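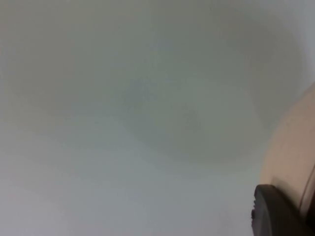
Pale table, faint round cloudy mark, how do I get it out?

Intan Khoo
So I have a very plain, very pale tabletop and it's got a grayish round patch on it. Super soft edges, you kind of have to catch it in the right light. I think there's a slightly darker ring around the outside and the middle is lighter, but my sister says I'm imagining that part. I've tried dish soap and a damp cloth twice. The label underneath says Brelton and that's all I know about it. Any ideas before I go at it with something scratchy?

Yanti Sopacua
Please put the scratchy thing down! I did that to my old desk and got a dull spot that was way worse than the stain. Make a paste of baking soda and a little water, leave it on for 5 minutes, then wipe it off gently with a soft cloth. Try it on the underside first. If it's a painted top, go easy, and if it's a heat mark in the finish the paste probably won't do much.

mostyn63
is it maybe just a shadow? turn the lamp off and look again

Intan Khoo
Ha, I did check that one, it's there in the morning too. Trying the paste tonight, underside first.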